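Workshop Technician (Brake and Steering Training Rigs)

Employer: Drilau
Location: Farooqui Yard, Unit 11
Hours: full time, 37.5 hours a week, with some overnight stays
Contract: permanent, after a six-month probation
Closing date: 8/16/23
Start: October, or sooner if you are free

Drilau builds and repairs teaching equipment for motor vehicle departments. Most of our work is brake and steering rigs: an axle, a hydraulic circuit, a pedal box and a fault panel, mounted on a steel stand so that a class can gather round it. Our customers are further education colleges, apprentice training centres and a few bus and lorry operators with their own training rooms.

We are looking for a technician to join the workshop. There are 11 of us in the company at present, and four work on the shop floor. You would report to Bogumił Makowska, the workshop manager.

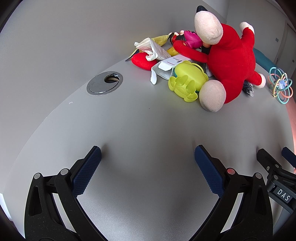

A red and off-white soft toy with other toys and packaging on a grey tabletop.

What the job involves

About half of your time will go on new builds. You will work from drawings and a parts list, assemble the stand, fit and bleed the hydraulic circuit, wire the fault panel and carry out the acceptance test. A standard rig takes two people just over a week. The Trinix, our air brake rig, takes longer because of the pipework and the compressor guard.

The rest is service and repair. Rigs lead a hard life in a teaching workshop. Pedal bushes wear, bleed nipples get rounded off, and fault switches are left on from one term to the next and reported as breakdowns. We service rigs at the customer's site where we can and bring them back here when we can't. Expect to be away for up to 20 nights a year, nearly all of them in the summer break.

You will also:

keep the build record for each rig up to date
check new parts against the order and put them into stock
show teaching staff how to use the rig when it is handed over
tell the drawing office when something doesn't fit, is hard to reach or could be made more simply

What we need from you

A Level 3 qualification in light or heavy vehicle maintenance, or in mechanical engineering
At least three years in a garage, fleet workshop or similar
Sound knowledge of hydraulic brakes, including ABS
The ability to read a wiring diagram and find a fault with a multimeter
A full driving licence

Air brake experience would be useful but we can train you. The same goes for our fault panels, which run on the Gomus controller. You do not need to have taught, though you should be comfortable explaining a job to a room of 16 people.

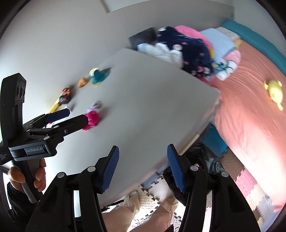

The practical assessment lasts 50 minutes and is the main part of the interview. You will be given a brake caliper and asked to strip it, inspect it, write down what you find and put it back together. Tools, gloves and overalls are provided. We are not timing you against the other candidates, but we do look at how you set the job out. Give yourself a clear area of bench, a big pale grey tabletop like that one, and put the parts down in the order they come off. Afterwards there is a short talk with Bogumił and one of the other technicians - mostly about your findings and the kind of work you have done before.

Please tell us when you apply if you need any changes to the assessment. Written answers can be typed or given aloud.

Pay and conditions

Pay depends on experience and will be set out in the letter inviting you to interview. Overtime is paid at time and a half. When you stay away we book and pay for the room, and there is a meal allowance. You will have 25 days' holiday plus bank holidays, but no more than one week of it can be taken in July and August, when the colleges are shut and we do most of our site work.

We supply workwear, safety boots and all specialist tools. You are welcome to bring your own hand tools, and they are covered by our insurance while they are on the premises or in the van. There is free parking in the yard, and the bus stops at the gate.

How to apply

Send a CV and a covering letter of no more than one page to Bogumił Makowska at the address above, or hand them in at the office between nine and four. In the letter, describe one fault that took you a long time to find and how you found it. We read this part first.

We will reply to everyone who applies. Interviews will be held at the yard in the two weeks after the closing date. Two references will be taken up before a firm offer is made, and we will not contact your present employer without asking you.

No agencies, please.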